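Pralico Housing Cooperative
Operations meeting, August
Started 6:00 p.m., Talavera Room

Present: Gwendolyn Schumacher (chair), Wilfredo Dimaculangan, Elif Naz Yazıcı, Remedios Panganiban (minutes)
Apologies: Jerome Soriano

1. Previous minutes
Approved with one correction. Under item 4, "riser B" should read "riser D."

2. Water metering
W. Dimaculangan reported that 268 of 300 unit meters now report to the Muditz portal. The other 32 are read by hand. Fourteen of these are behind fixed panels and need access hatches before a transmitter can be fitted. Residents will get written notice before any panel is cut.
Action: WD to get a hatch price from Girkent.

3. Billing
E. N. Yazıcı asked whether estimated reads should carry the same rate as actual reads. Agreed that they should, with the difference settled on the next bill. Estimates may not be used for more than two bills in a row.
Action: ENY to redraft section 6 of the billing rules.

4. Riser D
Isolation valve does not close fully. Replacement requires a shutdown of the east stair. Sunday morning preferred. G. Schumacher asked that the notice state the hours of shutdown and which floors are affected.
Action: GS to confirm with J. Soriano.

5. Any other business
None. Closed 7:14 p.m.

Attachments 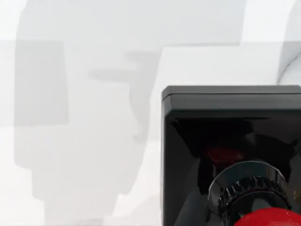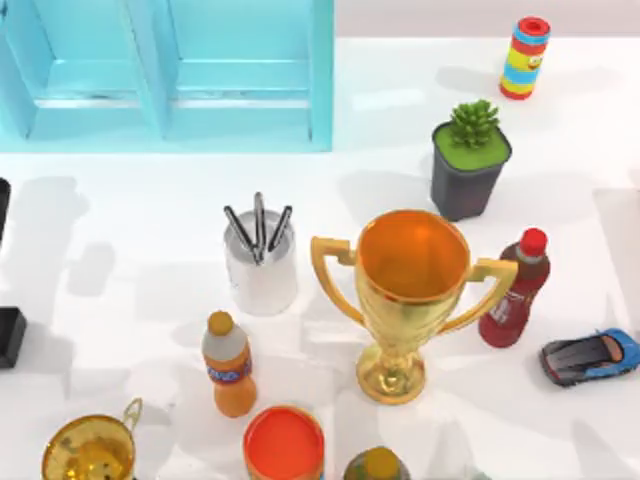 Computer renderings. First: shadows on a pale surface. Second: gold trophy cup and small objects beside a light cyan shelf unit.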